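2 min read

I finally got over to Sterninwood in April to see how the big hall was coming along, and I've been going on about the floor ever since. Fadwa Soliman and I walked it end to end twice – I know, it's a floor, but I love this stuff!

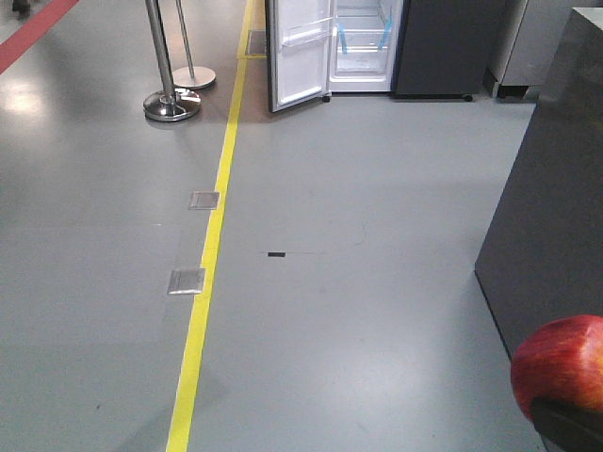 Yellow line, gray floor, and two square metal covers sitting flush beside the stripe.

The chrome posts are my favorite bit (that heavy domed base is so shiny you get the room back in it). I also like how the red stripe comes in at an angle up in the corner and wakes up all that gray. Fadwa is more of an access cover person, and we argued about it the whole drive home. More pictures once the next six bays are painted – Thanasis has promised to let us in early.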